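6.3 Fitting the linkage and setting the grip

Do this section after the trigger cable is routed (6.2) and before the camera bracket goes on. You need a flat screwdriver that fills the slot of the screws, a small drop of light machine oil, and a clean cloth. The Skuker hand tool has no motor, so there is nothing to switch off, but the fingertips close hard enough to bruise skin.

CAUTION: Keep your free hand away from the inner links while you squeeze the trigger.

1. Lay the ribbed plate face up on the bench. Check the edges for stringing left over from printing and trim it off.

2. Set the two inner links in place so that they slope toward the middle. Start both slotted screws by hand. If a screw goes in crooked, back it out and start again. The threads in the plate are plastic and will strip.

3. Tighten each screw until the link stops wobbling, then back it off a quarter turn. The link should swing under its own weight.

4. Add the outer arms with the triangular cutouts toward the tips. Press the pivot pins in from the front until they sit flush.

5. Put one drop of oil on each pin. Wipe off anything that runs onto the arms.

6. Squeeze the trigger slowly 40 times. The action will feel stiff at first and should loosen up.

Note: Kits built from the Pundeo print files before July have slightly tight pin holes. Open them with a hand reamer, never a power drill.

Checking the grip on cloth

A grip that holds a wooden block can still slip on fabric, so make the final check on laundry. Use soft clothes on a bed or a thick blanket, in the room where you plan to record.

7. Spread a garment out and lower the open fingertips onto a ribbed cuff or waistband. Ribbing gives the tips something to bite on and is the easiest place to start.

8. Close the fingertips and look down along the plate. They should come together on the fabric, with the pinched part standing up between them.
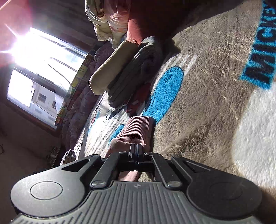
Skuker Builder's Guide, Rev. 2 — page 29

9. Lift the garment slowly to elbow height and hold it there while you count to ten. If it slides, the cable is slack. Go back to 6.2 and take up one turn on the adjuster.

10. Repeat on a smooth part of the same garment. Expect to squeeze harder. If the tips cross or one lands ahead of the other, loosen both slotted screws, line up the tips, and do step 3 over.

CAUTION: Do not pull against a garment that has snagged. Open the tips first and free the cloth by hand. The pins can walk out of the arms under a side load.

Note: Thick pile tends to get picked up along with thin cloth. Come in at a shallow angle — nearly flat to the bed — and pinch only the top layer.

11. Wipe lint from the fingertips and the pivot pins after each session. Lint packed into the links feels a lot like a tight screw.

Spare pins and links are kept in the Huamán drawer at the shop. Write what you take on the sheet so Lucero Flores can print more. Continue with 6.4, Camera bracket.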